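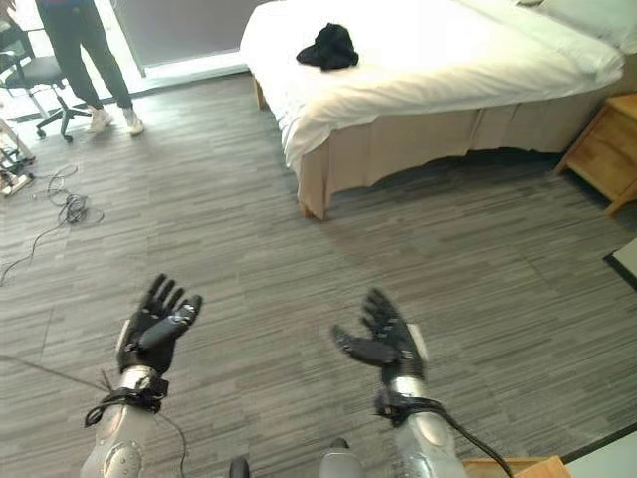 Quarto de demonstração: cama com edredão branco e saia bege pregueada, sobre alcatifa às riscas cinzentas.

Visita técnica ao centro de ensaios da Cliva, Cluvesley
3 de março de 2023

A visita decorreu no edifício de Cluvesley, onde a Cliva mantém quartos de demonstração para equipamento hoteleiro. O programa previa a receção, uma passagem pelo armazém de têxteis e a observação dos quartos montados. Segue-se o registo por zonas, com os pontos que interessam à nossa renovação em Plilcombe.

Armazém de têxteis

A roupa de cama está arrumada por dimensão e não por fornecedor. O edredão de referência da gama Wolde foi-nos indicado com 497 g/m² no conjunto, capa incluída. A Cliva recomenda um período de repouso de 10 minutos entre a saída da embalagem e a colocação na cama, para recuperação do volume. Não assistimos a nenhum ensaio de lavagem. O relatório de fevereiro, que cobre encolhimento e perda de brancura, ficou de ser enviado por correio eletrónico.

Quarto de demonstração

O quarto tem dimensão comparável aos nossos duplos do segundo piso. A cama estava feita com o edredão branco estendido sobre o colchão, sem entalar, com as bordas a cair em pregas. A solução é mais rápida de executar do que o canto dobrado, mas exige centragem cuidadosa: um desvio lateral pequeno nota-se logo na altura da queda. Sobre o edredão, perto dos pés, havia uma peça de tecido preto amarrotada, e o contraste dá uma ideia razoável do que será a visibilidade de fibras escuras neste tipo de capa.

A saia de cama é bege, com pregas verticais, e contorna a base. No canto dos pés vê-se uma perna curta de madeira assente na alcatifa. Segundo a ficha fornecida, a saia da gama Wolde é amovível e prende-se à base em 7 pontos. Convém confirmar se a altura é ajustável, visto que as nossas bases não são todas iguais.

A mesa de cabeceira é de madeira clara, com perna afunilada. Pernas deste tipo deixam passar o bocal do aspirador, vantagem clara face aos módulos fechados que temos agora. Falta saber a resistência do acabamento a copos húmidos.

Alcatifa

O padrão é de riscas horizontais em cinzento claro e cinzento escuro. Num pavimento assim, a sujidade leve e as marcas de rodízios distinguem-se menos do que num tom liso. Havia no quarto uma cadeira de escritório preta, com base em estrela e rodas, configuração que também usamos e que é a principal causa de desgaste junto às secretárias. A Cliva fornece a alcatifa em rolo, com comprimentos até 178 m por encomenda. A emenda entre rolos obriga a alinhar as riscas, o que deve ser contado no desperdício.

Pontos em aberto

Relatório de lavagem de fevereiro (a receber).
Altura da saia de cama e sistema de fixação em bases existentes.
Ficha do acabamento da mesa de cabeceira.
Amostra da alcatifa para ensaio no corredor de serviço de Plilcombe.
Prazo de entrega da gama Wolde, não comunicado durante a visita.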